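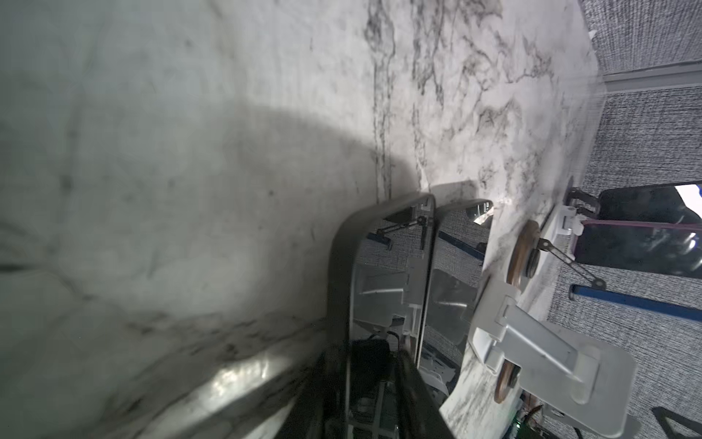

Wrist view at the marble counter, with the gripper finger in the foreground.

To: Equipment Planning list
From: Nayeli Cuervo
Date: Monday, September 28, 2020
Subject: Re: Second arm for the Stollanstead site – budget lines

Dear colleagues,

Thank you for the comments received so far. I reply to the Janssen office first, as their question affects the total.

> Our office can support the purchase of a second arm in principle.
> We would like to know why the wrist camera and spare fingers are
> listed apart from the arm, and whether the Clerkow quotation can be
> held until December. We also ask that work surfaces be left out of
> this request.

The arm and the wrist equipment are listed apart as they come from different suppliers and have different service lives. Werier quotes 424 dollars for each set of spare fingers, and the request covers two sets. The camera, with its mount and cable, is quoted at 2072 dollars. Neither price includes shipping, for which I have entered 300 dollars as a single line.

Clerkow has confirmed in writing that its quotation for the arm will be held until December 17. An order placed after that date would be priced again. I would therefore ask that approvals reach me well before the holiday closure.

On work surfaces, I accept the point in part. New benches have been removed from the request. I would prefer to keep the small allowance for surface samples. Polished stone with dark veining and gray woven fabric look very different from the wrist, and glossy parts close to the camera carry reflections of their own. The second arm should be accepted on the same kinds of surface as the first – otherwise the two sets of results cannot be compared.

Two items remain open: the service contract, for which Werier has yet to name a term, and the electrical work at Stollanstead. Please send corrections to the list and not to me alone.

Respectfully,

Nayeli Cuervo
Equipment Planning, Stollanstead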